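Surkby Visano kitchen kit, anyone renewed?

brodetti_fan
We've had the Visano service on trial since August and I'm dithering, bless me. The setup folks were lovely and patient with all my questions, but 30 a month is real money for tidying! Scissors are what I keep asking it about. Ours have a green cover for the blades and live between the counter and a drawer.

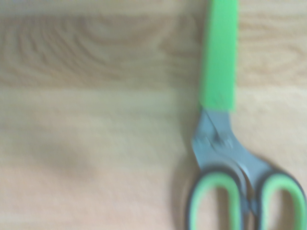
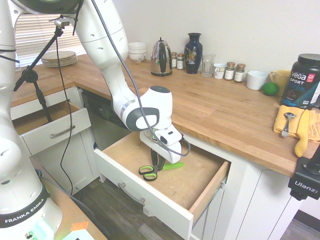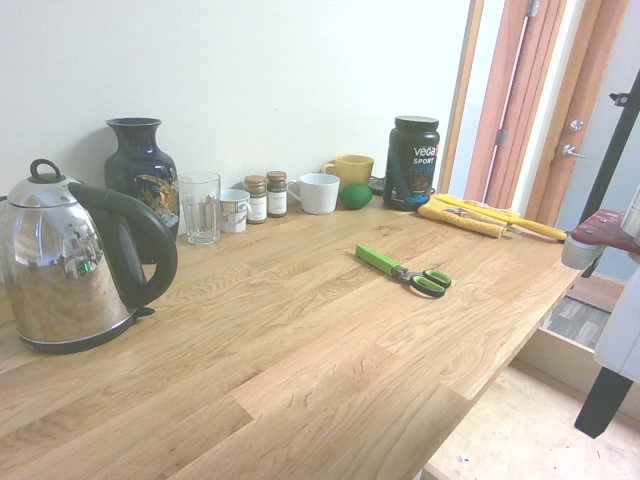
So my question is whether the bigger plan is worth it, or if I should stay on the small one with 8 tasks and be happy.

mledesma
Stay small! I went up to 11 and still only use the drawer one (and love it, mind you).

zapata3526
Sorry, can't agree with that. The bigger plan gets you Santino Ledesma on the support line, and he once spent a whole evening on my drawer heights, dear man.

mledesma
He did mine on the small plan, though?

brodetti_fan
Oh, well that's good to hear. I'll ask him before I pay for anything.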